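Call for Participants: Simulated Cup Sorting, Student Project Group and Spring Competition

The Trernura student robotics club is looking for members for its manipulation project. The project runs from February through the end of the semester and finishes with a competition between teams on a shared simulated task. Places are open to enrolled students of any department. No hardware is handled in this project. All work is done in a simulator, on a scene the club maintains under the name Juten.

The task is color sorting. Cups stand in a round bowl among other small items, and the orange ones have to go into the blue tray. Gray cups stay in the bowl.

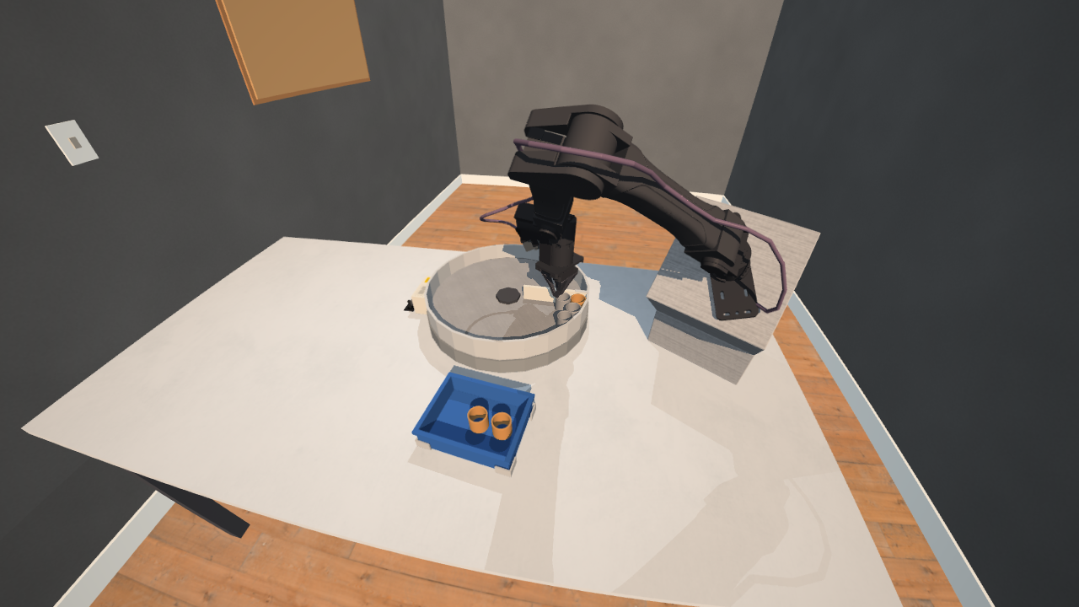

Posted by Illia Pasichnyk
Project lead, Trernura Robotics Club

What the work consists of

Participants write or train a controller for a single arm with a gripper. The arm is mounted on a block at one side of the table and has to reach over the bowl and the tray from there. Each team receives the same scene files, the same arm model and the same scoring script. Start positions of the cups are drawn at random for every run, within the bowl.

A run ends when all orange cups are in the tray or when the time limit expires. A gray cup in the tray costs more points than an orange cup left behind. Knocking a cup over inside the bowl is not penalized, but the upright cups are much easier to grasp, so most teams will want to avoid it.

The club has found the following parts to be the hard ones:

1. Grasping in clutter. The cups often start close together, and the fingers need clearance on both sides. A controller that approaches straight down without checking the neighbors will push the group into the bowl wall.

2. Placing. The tray floor is small compared to the bowl. Release height matters, and so does the order in which positions in the tray are used.
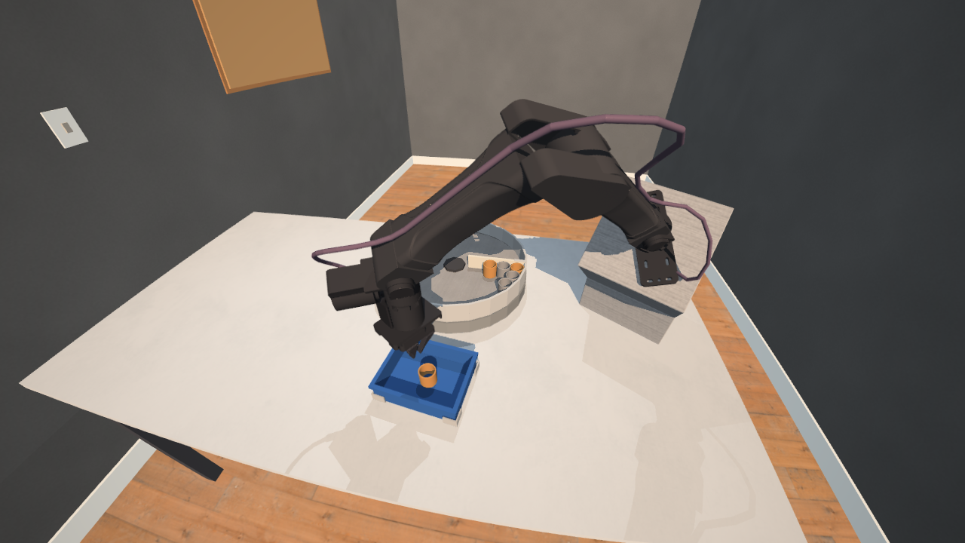 3. Cable and reach. The cable is part of the model. It has no effect on the score, but it can cover cups in the rendered views, and a vision-based controller must cope with that.

4. Distractors. The scene contains items that are not cups. They are never to be moved on purpose, and a team that uses them as a reference point will be in trouble when the layout is changed for the final.

Open places

We have places in two tracks.

Control track: motion planning, grasp selection, collision checking. You should be able to write Python and know what inverse kinematics is. Course credit in robotics is not required.

Learning track: imitation learning from recorded demonstrations. Each team gets 200 demonstrations at the start and may record more by teleoperation in the lab. Experience with a deep learning framework is expected. The final consists of 300 scored runs per team on layouts that have not been released.

Teams have two members. Single applicants are welcome and will be matched by track - please say so in the application if you already have a partner.

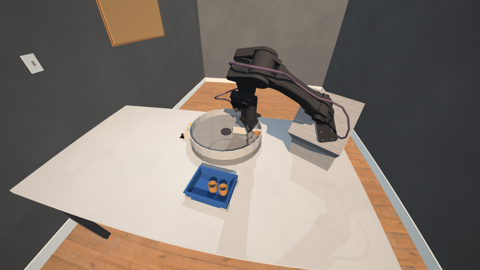 Practical information
by Getsemaní Varela, competition coordinator

Meetings are held weekly in the Adomaitis building, second floor computer lab. Attendance at the first meeting is required, as accounts on the compute server are set up there in person. After that, teams set their own hours. Plan for one evening a week, more before the final.

Questions about the scene files and the scoring script go to Jonas Hubmann. Questions about credit go to Dezső Hegedűs, who signs the project forms. The club cannot grant credit on its own.

To apply, send a short text stating your name, department, year and preferred track. Attach or link one piece of code you wrote yourself. It can be coursework and does not have to concern robots. Grades are not considered.

Applications go to the club mailbox with "Juten" in the subject line and must arrive by 05/01/2025. Replies are sent within the following week.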